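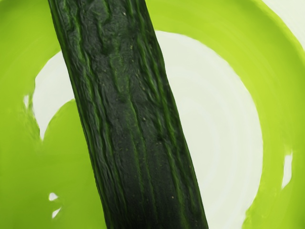
Progress report to the Breladard fund, second period
Prepared by Radoslava Machala, Sirlow

We have had a very good few months, and I'm glad to be writing this one. When we last reported, the simulated kitchen had a table, one bowl and a handful of blocks. It now has vegetables, and the arm is learning to pick them up and put them in bowls from examples our own people record.

The total stands at 86 accepted examples for the cucumber and bowl task. We promised you 70 by this point, so we're ahead, and the pace is still picking up. Musa Nwosu and Sharon Mfinanga do most of the recording, driving the simulated arm by hand controller in short sittings. Musa has become remarkably quick at it!

Most of the thinking went into the close-up view. A long dark cucumber lying across a lime-green bowl with a white base gives the system two greens to tell apart at very short range, and the object can run out of view at both ends. Our early model, Groromell, treated green as green and closed on the bowl wall again and again. Vusumuzi Engelbrecht rebuilt the cucumber's skin with ridges and bumps, and we re-recorded everything made with the old smooth version. That cost us time – I would do it again tomorrow.

We also changed how we accept an example. Before, a recording counted if the cucumber ended up in the bowl. Now a second person watches it through and rejects it if the arm hesitates for long, pushes the bowl along the table or drops the cucumber from too high. Rejected recordings are kept in a separate folder, and Kvido Charvát would like to try using them to teach the system what a poor grasp looks like. I think it's a lovely idea and have given him the go-ahead for a small trial.

Two things are behind. The lighting in the simulator is still very even, and we need harsher and dimmer versions before anything learned there will carry over well to a real bench. The move to the Murín test site has also slipped to December while the new power supply goes in. Neither changes the budget.

Next period we plan to:
add 6 more vegetables, starting with carrot and eggplant
record every task in 3 bowl colors
run the first comparison between simulated and real grasps at Murín

We'd love to show you a recording session in person. Sharon is happy to hand over the controller – it's harder than it looks, and great fun.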